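**Bandness, the cozy kart racer from Mirnik, pulls onto the grid this month**

November 5, 2024

Hi, I'm Seema Bhatia, and I run the very small studio called Mirnik. I've written a lot of patch notes in my life and almost no press releases, so bear with me! Our racing game Bandness comes out this month on PC, and I'd love for you to play it.

Bandness is a kart racer where everybody on the track belongs to a touring band. You pick a van, a bus or a beat-up little hatchback, load your gear in the back, and race to the next gig. Drive like a maniac and your drum kit falls out on the corners (you can go back for it, and in my experience you always lose the race when you do). Drive smoothly and you arrive in tune, which gives you a speed boost in the next event. I've been testing this thing since spring and I still can't get the bass amp over the Narnstead bridge in one piece.

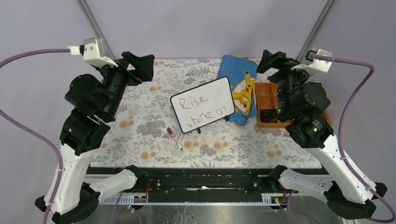 *"Rise" and "shine on," in marker on the whiteboard.*

The launch version has 10 tracks, all set in and near the made-up seaside town of Narnstead. My favorite is the harbor loop, which is short and mean and floods at high tide. Pallavi Singhal designed it, and she also built the Kanaujia hill climb, the longest track in the game and the one our testers complain about the most. We made the last hairpin a bit wider for them. Only a bit.

Then there's the music! Devendra Pathak wrote all of it, and every band has its own song that changes as you race. Fall to last place and you're down to a lonely tambourine. Get up front and the whole band kicks in, and I promise you'll start holding the lead just to hear the chorus.

I asked Devendra for a proper quote and got this: "I wrote the tambourine part first. I thought most people would be hearing that one." Thanks, Devendra.
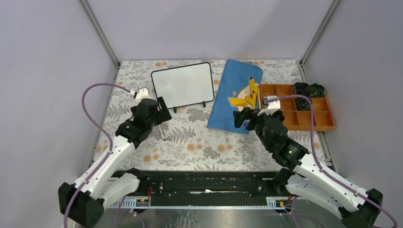
*The same board, wiped or not yet written on, against the flowered cloth.*

You can play the whole tour solo, or with up to four people on one couch. Online racing is in too, and it got a good workout in our open test, where 3556 players ran 1462 full tours between them and sent us 2727 bug reports. I read every one. A lot of them were about the same goat, and the goat has been fixed, although Aarti Shakya, our animator, would like it known that she preferred it the old way.

If you're new to racing games, turn on Roadie Mode and the game will help with steering and braking. If you're not, turn everything off and try the hill climb at night. Good luck with that.

Review codes are ready now for press and streamers. Ngozi Nwankwo handles those at Mirnik, so drop her a line with your outlet or channel name and she'll send one over, along with screenshots, the trailer and two songs from the soundtrack.

**Press contact:** Ngozi Nwankwo, Mirnik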